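4.2 How people in the four towns talk about their kitchen tables

We had expected, when we began visiting households in Claltard, Burkis, Brennan and Pastberg, that people would want to tell us about their living rooms. Those are the rooms that get shown to company, after all, and most of the earlier writing on furniture and family memory spends its time there. But our hosts kept steering us back to the kitchen, and more often than not we ended up sitting at the very table we had come to ask about, with coffee in front of us and the recorder going.

Of the 300 households that returned our mailed survey, 89 agreed to a longer visit, and in 53 of those visits the table came up before we had asked a single question about it. One woman in Burkis began while we were still taking off our shoes. Her table had been her grandmother's, then her aunt's, and it had spent a long stretch in a barn with a tarp over it, and she wanted us to know that she had done the sanding herself one August and would never do it again!

Stories of this kind were common enough that we gave them a name, "keeping stories," and coded them separately from stories about buying. Keeping stories ran longer, wandered more, and brought in more relatives (living and dead) than any other kind of talk we recorded. Buying stories were short and mostly about price, although in Pastberg, where the old furniture works once employed almost every family on the east side, the line between the two got blurry. A table bought new from the works was spoken of as if it had been inherited, since somebody's uncle had very likely had a hand in it.

We also noticed how much people had to say about surfaces. They talked about water rings, about the leaf that never matched, about whether to use a cloth on Thursday when the card group came over. Grain was a favorite topic, and a tender one. Several people told us they had learned the pattern of the wood as children, bored at supper, tracing it with a finger and finding rivers or faces in it (Figure 2). A man in Brennan could still describe the one he used to call the lake, though the table itself had gone to his sister long ago.

Younger owners spoke about grain too, but in a different way. For them it was something to choose at the store, and they tended to compare light woods with dark ones and to mention how a tabletop looked in the morning.

Figure 2. Grain in a light-colored wooden tabletop. 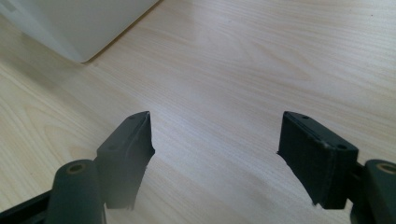 Few of these younger owners told keeping stories of their own, but we would be slow to read that as a lack of feeling. Many had owned their tables for only a short while, and a couple in Claltard told us, quite cheerfully, that they were waiting for the first good scratch.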